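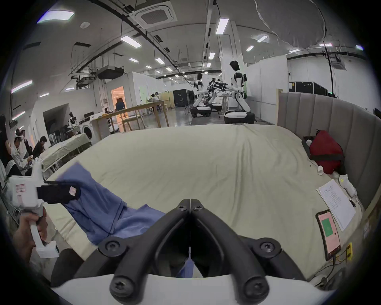 Man-sik Nam objected at the pilot stage that a wash diary would miss most of what matters, as people write down the loads they run and leave out the clothes they decide not to wash. We accepted the point and added a second sheet to the diary, on which households noted each garment that had been worn once and kept back for another day.

4.2 Clothes between wears

The main survey reached 1,507 households in Horovgate and Rillwood. Of these, 1,000 returned both sheets with no missing pages, and the results in this section are for that group only. Diaries ran from the beginning of February to the end of the month, so the figures apply to winter clothing and should not be read as yearly averages.

We use the term "resting garment" for any item that has been worn, has not been washed and is expected to be worn again. Underwear and socks were almost never recorded this way. Jumpers and jeans made up most of the entries, followed by shirts and nightwear. Work uniforms were treated separately because several employers in Rillwood launder them on site.

Where resting garments were kept depended more on the size of the bedroom than on the number of people in the home. Chairs were the usual place in larger rooms. In smaller rooms the bed itself was used during the day (as in Figure 3, a blue garment left crumpled on a sheeted bed), and the clothes were moved at night to the floor or a door hook.
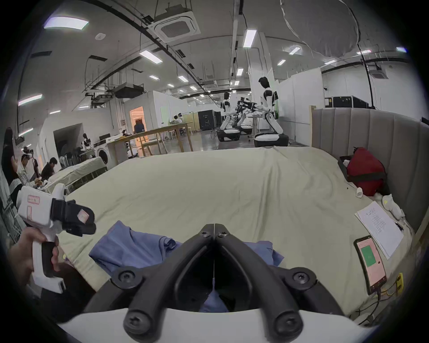

This daily moving about has some bearing on washing. Respondents who handled a garment twice a day were more likely to put it in the wash by the third day, and many gave creasing as the reason — not dirt or smell. Around 40 per cent of all loads in the smaller homes contained at least one item marked "creased" and nothing else. The Nodach coding scheme, which we used for the earlier interviews, has no category for this and places such items under "freshening". We have kept creasing apart in Table 5.

Bed linen followed a steadier pattern. Most households changed sheets on a set day and did not vary it, even in weeks when other washing was put off. Households that dried indoors were the exception, and tended to wait until a rack was free.

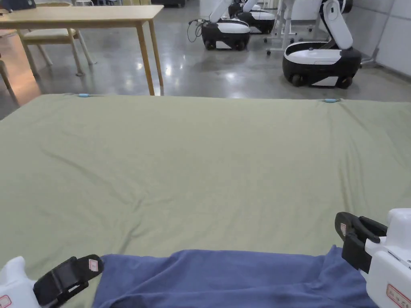 Two limits should be noted. The diary relied on one person in each home, and that person often did not know how many times someone else's clothes had been worn. We also did not weigh the loads. The Kang method estimates weight from drum size and a reported fill level, but 3 of our field staff found that people judged fill level very differently, and we dropped the question before the main survey.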